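Contents > Part Two: Storage Inside the Home > Chapter 5 > Opening

Chapter 5
Baskets, Hangers and the Small Stuff

Open any closet and you'll meet two very old ideas about keeping things. One is to hang them up. The other is to put them in a container. Almost everything else in home storage, from the grandest built-in wardrobe down to a hook on the back of a door, grows out of one or both, and I have been looking forward to this chapter since I drafted the outline, because it's where the course stops talking about rooms and starts talking about objects you can hold.

In Chapter 4 you measured a closet and drew it to scale. Keep that drawing! You'll need it for the first activity, and again in Chapter 7 when we get to shelving. For now, though, put the tape measure down and pay attention to your hands. Which things do you reach for without looking? Which ones do you have to dig for? The students in Shireen Hendricks's evening class kept a diary of this for one week, and the results were wonderful to read. Damian Danzer wrote down every time he looked for a matching pair of socks. Adi Osman found she had been hanging the same four shirts over the same chair since January, in front of a closet with plenty of free space in it.

Adi's chair comes up a lot in this chapter, so let's think about it properly. A chair is close, it's open, and it asks for one movement. A closet asks you to open a door, find a hanger, get the hanger untangled from its neighbors, work it into the neck of the shirt, and find room on the rod. We call each of these movements a step, and we will be counting steps a great deal. The general rule you'll test is simple: people put things away when putting away takes about as many steps as dropping them. A basket usually wins this contest, with one step or at most two. A hanger never does, and yet a hanger gives you something a basket can't — you can see the whole garment, and it keeps its shape.

So the interesting question is which things deserve the extra steps. Jackets, certainly. Linen shirts, if you hate ironing as much as I do. T-shirts are where arguments begin, and I hope your class has a good loud one. Knitwear surprises many beginners: a heavy sweater can stretch at the shoulders on a hanger and is much happier folded in a basket or on a shelf.

Baskets deserve more respect than they get in most books on this subject. They are often treated as decoration, something to soften a shelf, when a good one is a working tool. Air moves through a woven wall. You can lift the whole thing down, carry it to the bed, sort it, and carry it back. Section 5.2 covers the common materials (willow, seagrass, twisted paper, cotton rope, plastic) and what each does badly as well as what it does well. Paper weave, for example, is light and pleasant to handle but should be kept away from damp. Willow is strong and can snag a fine knit, so it wants a liner.

Shape matters too. A round basket on a square shelf gives up its corners, and over a row of them that's a lot of lost room. A rectangular one with straight sides uses the shelf well, though many are narrower at the base than at the rim. Always measure at the widest point, rim included. Bereket Tufa, who checked the exercises for this edition, bought two lovely baskets for a shelf in his hallway and had measured only the bases. They live under his desk now.

Hangers have their own section, 5.3, with a full page on shoulder width, which is the measurement people skip most often. You'll also meet folding hangers, crossbars, clips and notches, and learn when each is worth having. The big exercise there is the hanger census: you take out every hanger in one home, sort them by type, and compare the total with the number of garments that truly need one. The largest census we've had came from a shared house, where Svend Kirkegaard and his housemates laid 378 hangers out on the living room floor. More than 16 were the kind that come home from the dry cleaner, and he had no memory of any of them arriving.

Before you read on, do this short warm-up. It needs a table, one basket, a few hangers and ten minutes.

Clear the table completely. Put the basket on one side and the hangers on the other. Bring everything from your own "chair," wherever that is, and sort each item to the basket side or the hanger side as fast as you can, without stopping to think. Then go back over the two groups slowly and move anything you would like to change. Write down what you moved and why. Keep the list with your closet drawing.

Words to know: step, rim width, shoulder width, crossbar, liner, open storage, census. 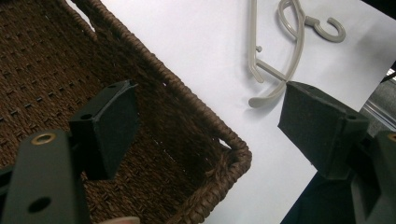

Keep your first list even if you end up disagreeing with all of it, as we'll come back to it at the end of Section 5.3 and sort the same items again. Section 5.1 begins with the step count, and for that you'll need a partner and a watch.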